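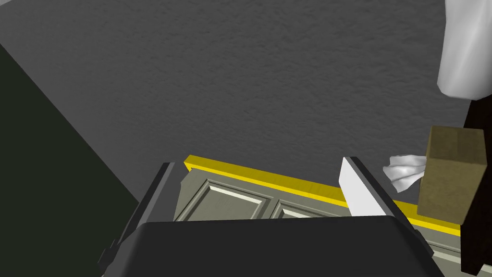

Ruben Visser asked at the March review whether a policy that has only ever seen simulated kitchens learns where the cabinet is, or only learns where the cabinet usually is. The question was put after the first set of results and it changed the second half of the project. The report below covers both halves.

Effect of Surface Texture Changes on a Wrist-View Grasping Policy
Student project report, Bescombe robotics lab
3 March 2021

1. Purpose

The project measured how far a grasping policy trained on wrist-camera images depends on the surface textures of the simulated room. The policy takes one color image per step and outputs a change in gripper position plus an open/close command. It has no depth input and no map of the room. Any information about distance has to come from the image itself, including the apparent size of the fingers against the furniture behind them.

2. Simulator and rooms

All work was done in Hindard, the lab's in-house simulator. Rooms are generated from a layout file and a texture file, which can be changed separately. This made it possible to keep the geometry fixed and replace only the wall, floor and cabinet surfaces.

Two texture sets were used. Vanilel is the set used for training. Bergeron is the held-out set and was never shown to the policy before testing. The layouts were the same in both sets, and so were the object positions, the lighting and the random seeds. A trial ended when the target object had been lifted clear of its support or when the step limit was reached.

3. Training

The policy was trained by imitation on 775 scripted demonstrations. The script has access to the true object position and plans a straight approach, with a short slowdown before the fingers close. Demonstrations in which the script failed were removed before training. The image encoder was trained from scratch along with the rest of the network. A pretrained encoder was considered, but it would have made it harder to say which textures the policy had been exposed to.

4. First result

With the Vanilel textures, the policy succeeded in 75 percent of trials. With Bergeron it succeeded in 20 percent. Most of the failures under Bergeron were of one type: the gripper moved toward the correct piece of furniture, then stopped short and closed on nothing. Failures in which the gripper went to the wrong part of the room were less common.

This pattern suggests that direction was learned fairly well and distance was not. A likely cause is that the policy used the scale of the surface pattern as a distance cue. Regular floor patterns and rough wall finishes both change in apparent scale as the camera moves, and during training each surface had only one true scale.

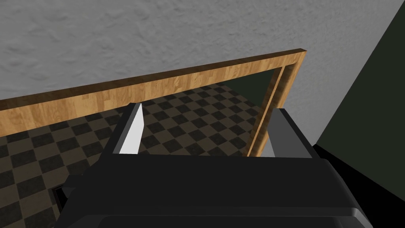
To test this, the floor and wall patterns were rescaled by a factor of 2 while everything else was left as in Vanilel. If the policy was reading distance from the pattern, then a larger pattern should make it close too early or too late in a consistent direction. The stopping error did shift in one direction with pattern scale, and the shift was larger for the floor than for the walls. Rescaling the cabinet surface had little effect.

5. Second half: the question from the review

The point raised by Visser concerned position, not distance. In every training layout the cabinet stood against a wall, and the starting pose of the arm varied only slightly. A policy could score well by moving in the average direction and ignoring most of the image.

A second test set was made in which the cabinet was rotated and shifted along the wall, with Vanilel textures throughout. Success fell compared with the original layouts but stayed well above the Bergeron figure. When the image input was replaced with a fixed image from the start of the trial, the policy did not complete any trials. It is therefore using the image to find the cabinet, although the drop on the shifted layouts shows that it also relies on the usual position to some degree.

6. Limits

Only one network size was trained, and only one training run was completed per condition, so variation between runs is unknown. The two texture sets differ in color as well as pattern, and these were not separated. The rescaling test covers pattern only. No tests were done on a physical arm, and the results should not be read as a prediction of how the policy would behave on one.

7. Remaining work

The next step is to retrain with pattern scale randomized for each demonstration and repeat the Bergeron test with the same seeds. The texture files and the rescaling script are in the project folder under the Hindard directory. The shifted layouts are stored separately, as they need the newer version of the layout loader.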